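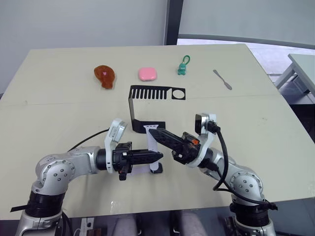
Zosora Automation – Manipulation and Teleoperation Group

Progress report to Wenex, second period

Work in this period moved from single-arm pick and place to two-arm tasks taught by remote control. The strap task is the hardest on the list. Both grippers have to meet at the black metal stand and handle a white strap between them, and the fingers have very little room near the lower foot. Operators report that the approach angle of the right gripper decides most attempts. The other items stay at the back of the table so that the policy learns to ignore them.

We recorded 144 demonstrations against a target of 200. After review, 98 were accepted for training. Most rejected runs showed long pauses or a regrasp in mid-task.

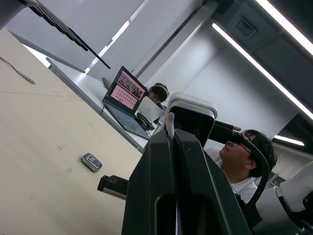 Submitted by the Teleoperation Group, 15 Jul 2019

The wrist views are recorded along with the head view. They show the gripper fingers at close range but tilt strongly as the arm turns, and people and desks behind the table come into view. Training on uncropped wrist video gave unstable results. A fixed crop is being tested.

Cable routing remains open. The cable from the wrist unit hangs in a wide loop and limits how far operators are willing to rotate the joint. Michalík has quoted for a shorter harness – delivery is 4 weeks from order.

Planned for the next period: complete the remaining demonstrations, retrain with cropped wrist video, and repeat the strap task with the stand turned. The Sodach controller update is on hold until recording ends. No change to the budget is requested. The next report is due in November.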